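Storage and Cleaning of Tiled Work Surfaces in a Shared Student Kitchen
Project report, Housing and Interiors module
Submitted 31 May 2025

1. Background

The kitchen on the upper floor of Minami House is shared by the residents of two corridors. It was fitted with tiled surfaces when the building was converted to student housing, and the tiles have been kept through each later round of repairs. Residents have complained for several years that the tiled areas are difficult to keep clean and that small metal fittings and racks collect on them without any agreed place.

The project group was asked to review the condition of the tiled surfaces, to test two cleaning routines, and to recommend a layout for racks and other metal items. The review did not cover the ovens, the refrigerators or the floor.

2. Method

Work was carried out over a period of 6 weeks. The tiled surfaces were divided into three zones: beside the sink, beside the stove, and the section nearest the door. Each zone was cleaned once a week. The zone beside the sink was washed with Brunine, a mild liquid cleaner already supplied to the building. The zone beside the stove was washed with warm water and baking soda. The zone nearest the door was wiped with a damp cloth only and served as the point of comparison.

Before each cleaning, a member of the group recorded the state of the grout on a simple scale from clean to heavily marked. Residents were also given a short questionnaire, to which 40 replies were received.

3. Findings

3.1 Tiles and grout

The glazed faces of the tiles presented few problems. Most marks came away with a damp cloth, and there was little difference between the three zones in this respect. The grout was a separate matter. It is white, and against the pink of the tiles any staining is noticed at once. Several residents wrote that the surface looked dirty even directly after it had been wiped.

Baking soda gave the best result on the grout but took longer to rinse off. Brunine was quicker to use and was preferred by those who cleaned the kitchen in the evening. Wiping with a damp cloth alone left the grout in the same condition at the end of the period as at the start.

3.2 Metal items

Stainless steel is practical in a shared kitchen, but it shows smudges easily. Residents tended to clean around a rack instead of lifting it, and the grout lines beneath such items were among the most heavily marked in all three zones. The group therefore treated the tiles and the metal items as a single cleaning task from the third week onward.
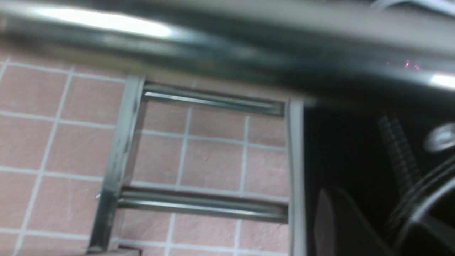 Nanami Yagi objected to this approach when the draft was circulated, and wrote that lifting every rack each week was too much to ask during exams, that most people would agree to it and then not do it, and that a wall rail would solve more than a new schedule. The group considered the objection reasonable and added a rail to the options set out below.

3.3 Questionnaire

The replies showed general support for keeping the tiles. Few residents wished to see them replaced with a single continuous surface. The most frequent request was for a fixed place for racks, followed by a request that cleaning supplies be stored in the kitchen itself and not in the hall closet.

4. Options

Option A. A weekly schedule under which all racks are lifted, washed and dried before the tiles are cleaned.

Option B. A wall rail of the Radivlow type, installed above the section nearest the door, so that racks can be hung up when not in use. The price quoted to the group was $249, including fittings.

Option C. No change to storage, with the grout to be cleaned and resealed once a year in July, when the building is least occupied.

5. Recommendation

The group recommends Option B together with the annual resealing described under Option C. The baking soda method should be used on the grout once a month, and Brunine for ordinary cleaning. The housing office is asked to confirm whether the wall nearest the door can bear a rail before any order is placed.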